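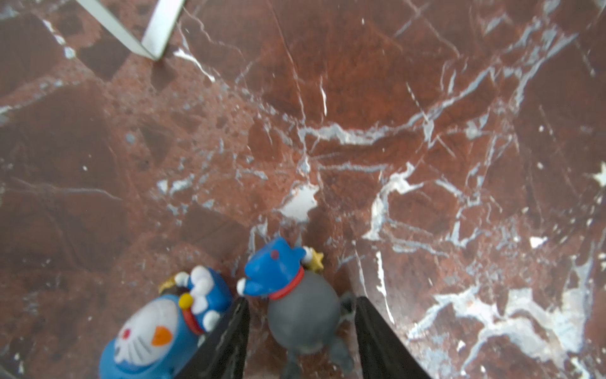

Two of the small figures at Terkora, one gray and one blue, each with a gold star. Both are currently without a permanent shelf.

Somthorpe toy shop settles on a top shelf, more or less

The secondhand toy shop Terkora has been rearranging its figurines since the beginning of December, and as of closing time last night it had a policy. The policy is one sheet of paper taped beside the register. It says cats on top, hoods underneath, and please don't move them.

The sheet is the work of Heidrun Thaler, who bought the shop on Tamihana Street four years ago and inherited a glass counter so deep that anything at the back of it had effectively left the retail market. When the counter finally went out the door last month, in two pieces and with some language, she found herself with 289 small figures in shoeboxes and a new plan to show them on little white two-tier shelves, a few figures at a time.

"I thought it would take an afternoon," Thaler said. "You put the small things on the shelf. I have put small things on shelves before."

She had not reckoned with her customers. The figures are the kind that mostly come out of capsule machines and blind boxes, a couple of inches of plastic with a fixed expression, and the people who buy them have views. Within two days of the first shelf being set out, Thaler had been told that the figures should go by color, by height, by series, by year of release and by what one man called temperament.

The longest submission came from Elikem Mahama, a piano tuner who has been buying from the shop since before Thaler owned it. His letter runs to 1487 words and arrived in an envelope, with a diagram. It argues that the blue-and-white cats belong on the top level as a matter of seniority, with the black-hooded figures in a straight row below, where their jester points can be appreciated from slightly above. Mixing the two on one level, the letter says, "produces a crowd, when what we want is a lineup."

Mahama is not embarrassed by the length. "I cut a section on lighting," he said.

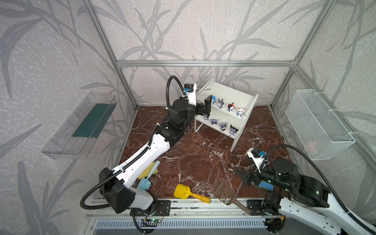

The shop has more or less adopted the Mahama plan, with exceptions. A blue-and-white cat in a white hat with red trim gets to stay out all year, despite a complaint that the hat is seasonal. The one with the long upright ears, which is gray and is not obviously anybody's relative, has been let in on the top level because Thaler likes it. So has a figure in red and black that three different customers have identified three different ways, each with total confidence.

"That one goes up top until somebody proves something," she said.

The lower level belongs to the purple-and-white figures in the black hoods. Terkora has a surplus of these. Thaler blames a single box bought unseen from Fasoria, the hobby store out by the bus depot, which was clearing stock and did not say of what. The box held 14 hooded figures and a broken yo-yo. The yo-yo sold first.

Detlef Baumgart, who manages Fasoria, disputes none of this. He said the box was priced fairly and marked "assorted," and that 14 of the same thing can be assorted if they are facing different ways. He also said he would not be taking them back.

Not everyone is happy with the new order. Ama Nutsugah, who teaches at the elementary school and stops in on her walk home, would like it known that she favored a mixed shelf from the beginning. Her position is that the hooded figures have been sent downstairs for no reason except that there are a lot of them, and that a child of six, whose eyes are a good deal closer to the lower level than Mahama's are, would tell you the bottom is the better spot anyway.

"So either it's an insult or it's the best seat in the house," Nutsugah said. "I'd like Heidrun to decide which, because I've told my class both."

Her class has apparently taken an interest. A note in orange marker reached the shop last week, asking that the cats be allowed to visit the lower level at least sometimes. Thaler taped it up under the policy, and so the wall now contains both the law and the opposition.

The practical problem is that the figures don't stay where they are put. They are light, some of them have feet that are more of a suggestion, and a shelf this size goes over to chaos if a sleeve catches it. Customers pick one up to look at the base, think about the price and set it down a level lower, facing the wrong way. By late afternoon a row can be down to a few survivors, with one of them on its back. Thaler resets the shelves at five, and again at closing, and has stopped pretending that she enjoys it.

She tried poster putty in the first week. It held very well. A customer lifting a hooded figure to see its face lifted the shelf too, and the putty was retired.

There is also the matter of the shelf itself. Thaler chose white because it makes the blue ones look bluer, and two levels because three put the top row above the reach of the people most likely to spend their allowance on it. Ebenezer Aidoo, who runs the frame shop next door and was consulted as the nearest person with a tape measure, thinks she should have gone for something with a lip along the front edge.

"A quarter inch, that's all," Aidoo said. "I offered to do it for the price of a sandwich. She said it would hide their feet."

Thaler confirms this. The feet, she says, are how the serious buyers tell a good paint job from a bad one, and she isn't covering them up to save herself some bending over. Aidoo has left the offer open and would take soup.

The white shelves do show everything, dust included, along with any scrap or sliver that falls off the packaging. Thaler goes over the flat panels with a makeup brush, which she recommends, and then with the side of her hand, which she does not.

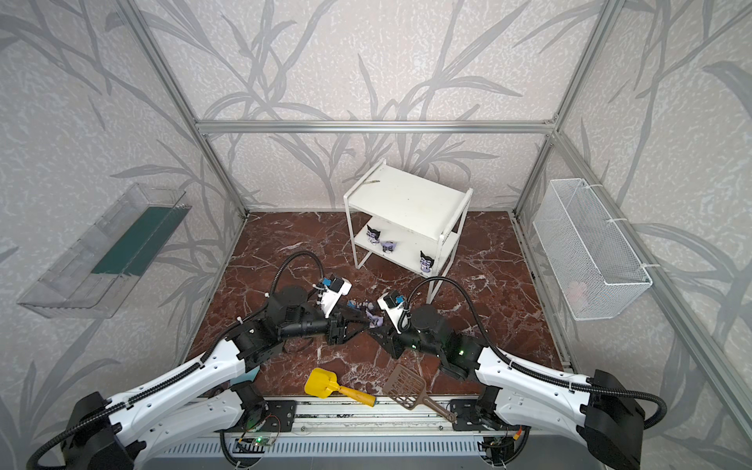
The white two-tier shelf with three figures on its lower level, one of them lying down. The top level was clear of figures.

Shelving everything at once was never on the table. The full stock would need far more of the little units than the floor can take, and Thaler has ruled out stacking them after a short conversation with her insurance agent. Instead the figures will rotate. A group comes out of the shoeboxes, has its turn and goes back in, and regulars can ask for something to be brought out early if they can describe it. So far the descriptions have been of mixed quality. "The blue one, but surprised" took twenty minutes to track down and was, in the end, the right one.

Prices are unchanged, apart from the hooded figures, which are now two for the price of one and a half, a discount Thaler worked out on the back of the Mahama diagram and is not completely sure about. Four went over the weekend. All four went to Mahama, who says he needed to test the row at home.

The goal, such as it is, is to get the total down before the spring flea market, when it will certainly go up again. Thaler's predecessor kept a notebook and once recorded 375 figures in the counter at the same time, next to the word "enough," underlined. The notebook came with the shop. Thaler keeps it in a drawer and has not written in it yet.

Nutsugah's class is due to visit in the last week before the school break, at ten in the morning. They have been promised one shelf to arrange any way they want, and whatever they come up with will stay up until the new year, including over Mahama's objections, which he has said he will put in writing.

Terkora is open from eleven until six, and a little later if Thaler is still standing things back up.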